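Tuesday, July 1, 2025

Dear diary, I finally finished the rules for the two-arm bench today, or at least a version I'm not embarrassed to send around. Davoud Heydari had been asking for it since spring, very patiently, and I kept telling him it was nearly there while it sat at half a page. It has 11 points now, and I'm fonder of some of them than a grown person ought to be.

The first is the old one from my days at Pruma: before either arm moves, say out loud which arm is going. It feels silly for the first week and then you can't work without it. After that come the slow-speed rule for anything new, the rule about keeping cables slack through the whole reach, and the one Davoud and I argued over all through lunch — whether one arm may come into the other's space while it has its fingers on something.

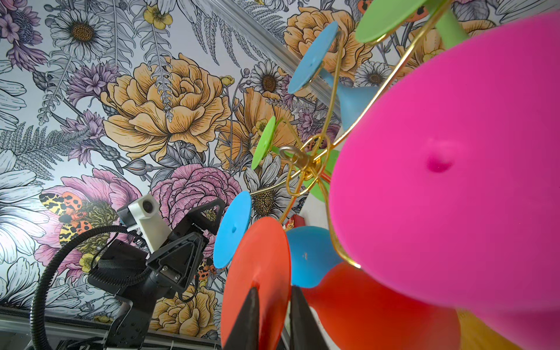
He wanted a flat no. I said a flat no would rule out every handover we'd ever want to try, and that people quietly ignore a rule that stops them from working, which is worse than having none. We went back and forth until his soup was cold, and settled on this: one arm holds still, the other moves, and a person keeps a hand by the stop button the whole time. I wrote it on a napkin and copied it out properly at my desk, and it read better than I'd feared!

Soft and springy things got a paragraph of their own. Grip lightly, let go slowly, and keep your face back, as a bent wire can swing farther than you'd guess. Davoud thinks it's too fussy. I left it in.

Still to do: the logbook page (I want 5 lines at most, or people will skip it), and a note to Lunosow asking how they word their restart rule. Then home, tomatoes watered, feet up, and a long phone call with my sister that I'd owed her for ages.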